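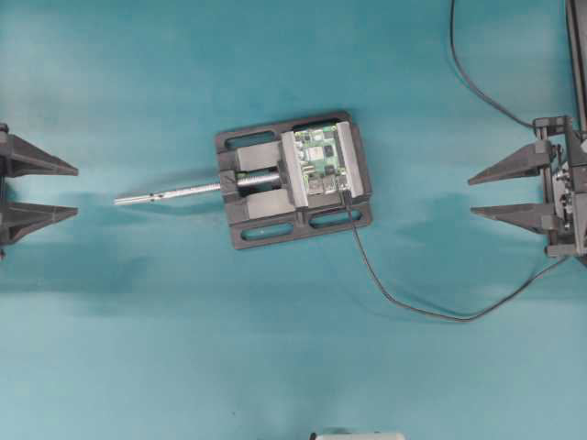 Visit report: Siltitz forensic laboratory, open afternoon

The Siltitz laboratory handles trace, fire and firearms evidence for the Dikside police district and for the county prosecutor. It opened to outside visitors for one afternoon in February. I went with a party of 23, mostly court reporters, paralegals and students from the criminal justice course at Lai.

Sign-in was at 1:30 p.m. Phones went into lockers. The tour was led by Kwaku Korletey, who runs the evidence intake section.

Intake

Sealed items come through a two-door hatch. The officer and the intake clerk each check the seal number and sign. If the number on the bag does not match the number on the form, the item stays in the hatch until the officer's station sends a corrected form. Korletey put the usual delay for a correction at 48 hours. A single homicide case can bring in 200 items, and each gets its own custody record even if several arrive in one box.

The record system is called Linora. It replaced paper ledgers, though the ledgers are still kept in the basement for old appeals.

Fire debris

This was the longest stop. Debris from burned cars and houses is stored in lined metal cans, never in ordinary plastic bags, which let vapor escape. A carbon strip is hung in the headspace, the can is heated, and the strip is then washed with solvent and run on the gas chromatograph. We were shown two printouts, one of gasoline and one of burned carpet backing. The second had several peaks in the same region as the first, and the analyst spent ten minutes on how the two are told apart. A comparison sample from an unburned part of the same vehicle helps a great deal — investigators do not always collect one.

Firearms and toolmarks

Only the outer room was open. The comparison microscope was switched on with a pair of training cartridge cases mounted. Visitors could turn the left stage and try to line up the marks. I did not manage it. The water tank for test firing is behind a second door and was not shown.

Questions

Most concerned the backlog. The laboratory had 46 cases waiting in fire debris at the time of the visit. Priority goes to cases with a trial date set. Open investigations with a suspect in custody come next. Asked about pending trials, Korletey declined to discuss any of them.

Practical notes

Parking is on the north side only. Bring photo ID. The tour took two and a half hours, all of it standing, and the fire debris room is kept cold.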